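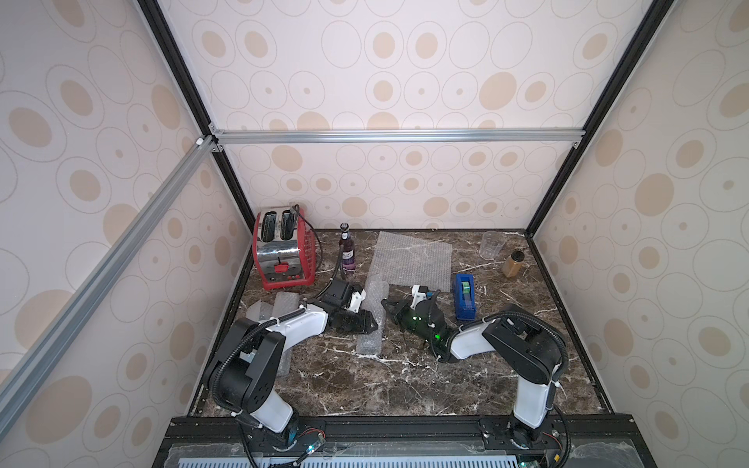
Bubble wrap folded into a roll, laid lengthwise on the counter

Brunduvora Home Forum > Moving and Storage > Packing Supplies

Topic: Storing used bubble wrap, fold it or roll it?

marblecounter
Posts: 296
6/9/18
I have a pile of bubble wrap left from our last move and we're moving again, across Nesmont this time, so not far. I would like to use the old wrap before I buy more. My question is how people store it between moves, and how you use folded wrap again once it has a crease in it.

What I've been doing is folding each sheet over a few times and then turning it into a roll, like in the photo. It goes on a closet shelf that way. When I open it up, the folds stay in it and the sheet wants to close again while I'm trying to wrap something. My sister says I should lay it all flat under a bed. I don't have a bed with space under it.

Kitchen goes first. Small appliances, glasses, a few bottles.

dunnage_dan
Posts: 3268
Roll it around something. A paper towel tube works for narrow pieces and a wrapping paper tube works for wide ones. If you fold it first you flatten a row of bubbles at every fold, and that row is where your plate is going to hit the box. I worked in a shipping room for years and nobody folded it there.

kettle_and_co
Posts: 400
I fold mine and have never had a broken dish from it. A crease is one line. You are going to have two or three layers around anything breakable, and the creases don't land in the same place.

dunnage_dan
Posts: 3268
They do if you fold every sheet the same way, and people do fold every sheet the same way.

kettle_and_co
Posts: 400
Then turn the second sheet sideways.

Archana Mittal
Posts: 200
I do both. Large pieces get rolled, small pieces get folded in half once and go in a shopping bag with the air pressed out gently. The small ones are for cups and they get bent anyway.

To get an old fold out, open the sheet and leave it flat overnight with the bubbles up. Don't put books on it. I tried that and ended up with flat bubbles in the shape of a dictionary. By morning most of the curl is gone. In January it takes longer, the plastic is stiffer in a cold room.

marblecounter
Posts: 296
Thanks. I opened up what I had and sorted it by size on the counter. 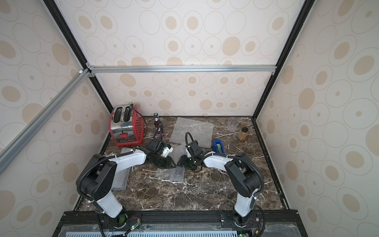

The wrap opened up: a big square at the back, a crumpled one in the middle, a long strip on the left. Toaster and bottle in the back left corner.

The square is the best of the three. The crumpled one I'm not sure about. The long strip is folded and I left it that way for now. The toaster and the little glass bottle are both going in the first box if I can work out which piece goes on what.

dunnage_dan
Posts: 3268
Square for the toaster. Put the toaster in the middle of the sheet on the diagonal, bring two opposite corners up over the top, then the other two. Same as wrapping a gift badly. If the corners don't meet, add a strip around the middle.

Deal with the cord before any of that. I can see it's lying across the counter. Coil it loosely, tie it with a twist tie, and put it beside the toaster with a fold of wrap in between. Do not wind it around the body. The plug prongs will scratch the steel part in the truck.

kettle_and_co
Posts: 400
Agree about the cord. Also empty the crumbs. Turn it upside down over the sink even if it has a tray, because the tray doesn't catch everything. I unpacked one that had been in storage and there were crumbs in every single bubble row of the wrap.

plainpaper
Posts: 41
Are people really using bubble wrap on toasters? It's a metal box. A bath towel does the same job and you have to move the towels anyway.

dunnage_dan
Posts: 3268
The lever is the weak part. On the one in the photo it sticks out at the front, and a towel will not keep another item from pressing on it. Fold a scrap of wrap into a pad, put it over the lever, then wrap the whole toaster.

plainpaper
Posts: 41
A folded dish towel is also a pad.

Archana Mittal
Posts: 200
Towels are fine if the box is full and nothing can shift. They compress, though, and then there's space at the top. If you use towels, check the box again the next day before taping it.

marblecounter
Posts: 296
I'll do a pad on the lever and the square sheet over everything. What about the bottle? It's small, glass, purple tint, dark cap. It isn't valuable but I'd like it to arrive.

kettle_and_co
Posts: 400
Tighten the cap, put a square of plastic wrap under it if there's anything inside, then into a zip bag. After that roll it in the long strip from one end to the other. A small bottle in a long strip ends up about as thick as a soda can and you can stand it in any corner of the box. Keep it upright. Write "bottle" on the outside, or you will throw it out with the packing when you get there.

dunnage_dan
Posts: 3268
Don't put it in the same box as the toaster. Heavy things and small glass things go separately.

kettle_and_co
Posts: 400
A toaster isn't heavy.

dunnage_dan
Posts: 3268
It is compared to that bottle.

Archana Mittal
Posts: 200
I've put small bottles inside drinking glasses, with wrap around both. That works in a glassware box with cardboard dividers. If there's no divider box I would put it next to the toaster, with crumpled paper in between, and not underneath it.

marblecounter
Posts: 296
I have one divider box from the last move. The bottle can go in there. Now, the crumpled sheet. Keep or throw out?

plainpaper
Posts: 41
Throw it out.

Archana Mittal
Posts: 200
Keep it. Crumpled wrap is good for filling the top of a box. Press down on it with your palm. If it pushes back, it still has air in it and it's useful. If it lies there like a grocery bag, then it's finished. Our supermarket has a bin for plastic film and they take it there, but check the sign, not every store's bin accepts it.

dunnage_dan
Posts: 3268
Agree with Archana on this one. Filler doesn't need to look good. I wouldn't put it directly against glass, that's all.

nesmont_renter
Posts: 12
Which side goes in, bubbles or flat? My boyfriend and I do it differently and we're both sure.

dunnage_dan
Posts: 3268
Bubbles in, toward the item. The flat side outside also takes tape better.

kettle_and_co
Posts: 400
Bubbles in for hard things. For anything with a soft finish or fresh paint I put tissue paper on first, otherwise you get circles on it. I have a lamp with circles on it.

plainpaper
Posts: 41
I have always done bubbles out and nothing has ever happened.

nesmont_renter
Posts: 12
That's what he says too.

marblecounter
Posts: 296
What tape do you all use? I used Fidus clear packing tape last time and it held, but I couldn't get it off the wrap without tearing it, and that's partly why I have so few big sheets left.

kettle_and_co
Posts: 400
Use packing tape on the boxes only. On wrap use painter's tape or a rubber band. Painter's tape peels off and the sheet stays whole. Fold the end of the tape over on itself so there's a tab to pull.

dunnage_dan
Posts: 3268
Rubber bands are fine for a crosstown move. For anything longer, or for storage in heat, use tape. Old rubber bands snap or go sticky.

Archana Mittal
Posts: 200
For sheets that already have bits of old tape on them, cut around the tape with scissors. Pulling takes the film off the bubbles. You lose an inch and the rest is still good.

nesmont_renter
Posts: 12
Off topic, but I like the wallpaper with the ovals. Is that staying or going?

marblecounter
Posts: 296
Staying. Wallpaper doesn't pack well.

dunnage_dan
Posts: 3268
Are you using movers or doing it yourself?

marblecounter
Posts: 296
Penrose Van Lines for the furniture. We're taking the kitchen boxes over in the car ourselves, in two or three trips.

dunnage_dan
Posts: 3268
Then you can relax a bit on the kitchen. One layer on the toaster is enough for the back seat of a car. Save the thick wrapping for whatever the movers are going to stack.

plainpaper
Posts: 41
So, a towel.

dunnage_dan
Posts: 3268
For the back seat, all right, a towel. With a pad on the lever.

kettle_and_co
Posts: 400
If you're making several trips, unpack the first boxes right away and bring the wrap back for the next ones. We did our last kitchen that way and bought no new wrap for it. Keep a bag by the door for the empty sheets so they don't get walked on.

marblecounter
Posts: 296
That would solve most of my problem. I'll do appliances and the divider box on the first trip and bring everything back in the bag.

One more question on storage for afterward. If I roll the big sheets around tubes like dan says, how do you keep the rolls closed? The one in my first photo was only folded over, nothing holding it.

Archana Mittal
Posts: 200
Strip of cloth or an old shoelace, tied in a bow and not too tight. Stand the rolls on end in a tall box or a clean wastebasket. Don't stack things on them.

dunnage_dan
Posts: 3268
Or a leg cut off a pair of old tights. Slide the whole roll in.

kettle_and_co
Posts: 400
I'm still going to fold mine.

marblecounter
Posts: 296
I'm rolling the square one and folding the rest. Will post again if something breaks.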